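Gripper trials: two hands, one table

December 2022

We've been waiting to write this one up! The Parkadberg bench finally has a different hand on each arm, so for the first time we can compare two grippers on the same tabletop, with the same objects, without spending half the morning swapping wrist plates. On the right is the Waltance, the compact white and black one with several fingers and its actuators tucked into small housings. On the left is the Sarmiento, black and silver and a good deal more open when it spreads its fingers.

The objects are things you'd find in a kitchen or at the bottom of a tote. Onions are great for this (round, light, papery on the outside, never quite the same twice), and crumpled tissue is mean to any hand that closes too hard or comes in too high. A plastic bowl and a paper bag round out the set, and we keep a dark mat under the small stuff so that the fingertips have something to press against.
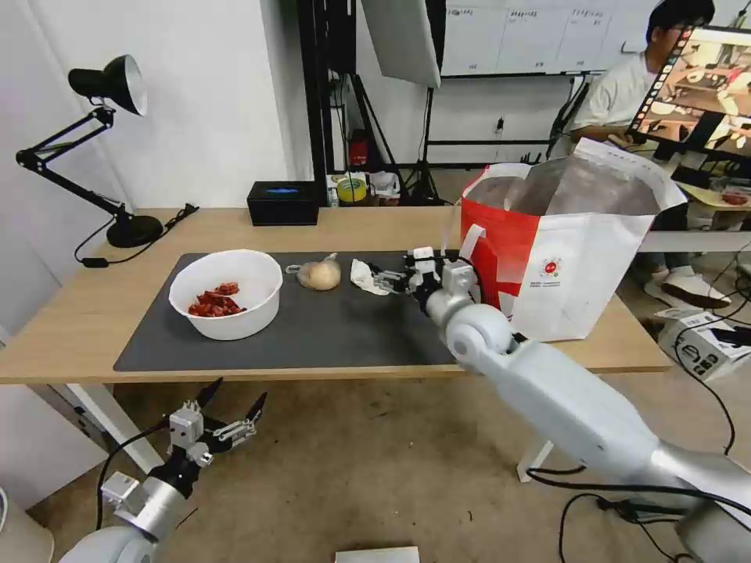 So far we've logged 423 grasps, and the Waltance has been the surprise. We expected it to be fussy with soft things, and instead it does its best work there, coming down flat and pinching tissue with two fingertips as if it had been doing it for years. Onions are harder for it. It likes to roll them a little before it commits, and if the dry sprout ends up between two fingers, the grip goes sideways and we start over.

The Sarmiento is the other way around. It wraps an onion beautifully and holds on through a full wrist turn, but anything thin makes it hunt. Itziar Benítez slowed its closing speed to 30 percent and that helped more than any of the clever things the rest of us tried, so her setting is now the default on both arms. Thank you, Itziar!

We also moved both hands over to the Tadia controller, and wow, what a difference in feel. The old one had a lag of 67 milliseconds between the command and the first finger movement, and you could sense it every time you tried to nudge an object by hand control. The new one still needs its cable strain relief sorted out, and the left wrist loses its zero if you restart in the wrong order (arm first, then hand, please).

Next up is the bag. Reaching into an open paper bag with a wrist that wide is going to be a lot of fun, and we want both hands to get a fair go at it. The plan is to reach 3000 grasps by February and then share the full log, failed ones included. If you have an object you think will beat both hands, bring it by the bench and we'll put it on the list.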